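Budget for the Fingers First

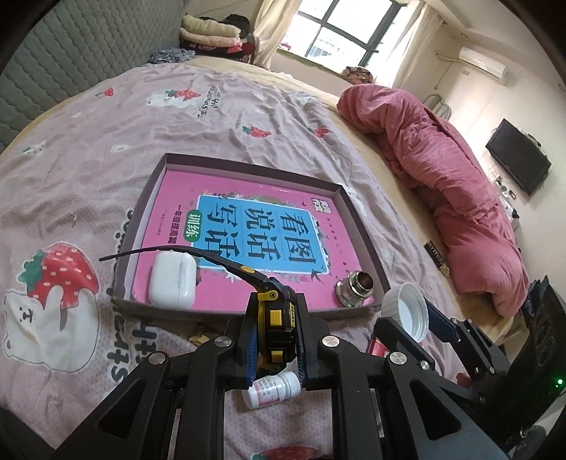 Afroza Weerakoon

Most equipment plans put the arm on line one and leave grippers to "accessories." I would reverse that. A tape measure and a pipe fitting ask for different grips, and a hand-held gripper will show this before any arm is ordered. Finger pads wear – budget for 2 sets per unit. Our November plan at Zokuvico held back $800 for pads and screws. It was the first line cut, and the one I would restore.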